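Fledonero Hardware Forum
Desktop Refurbishment > Procedures and Handling

Subject: Order of removal for donated towers

stumari_desk
Posted 2022-04-06
Members are invited to comment on the draft procedure for the spring intake. The draft directs that the drive, the expansion card and the processor be removed before inspection, and that the memory remain seated until the board has been examined. Each tower is to be laid on its side throughout. Up to 53 units will be processed in April.

fladgate977
I do not support removing the processor as a matter of routine. An exposed socket is easily damaged, and a bent contact generally costs us the board. The processor should stay in place unless a fault is suspected.

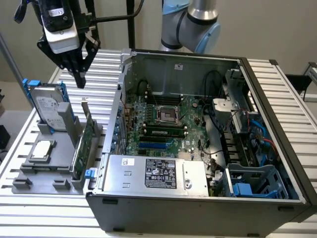
The drive is a separate matter. It should come out with its bracket attached, and the SATA cables may be left in the case for reassembly.

marin_bench
The objection is noted, but old thermal paste must be cleaned off in every case. I consider a tray with a molded place for each part to be sufficient protection. Loose parts on the table have caused more losses here than open sockets.

fladgate977
A tray protects the processor. It does nothing for the socket. I would ask that the retention frame be closed whenever a unit is left unattended.

stumari_desk
That request is accepted and will be added to section 20. The question of routine removal remains open, and further replies are welcome.

marin_bench
Please also specify whether the power supply is to be left mounted. The draft does not say.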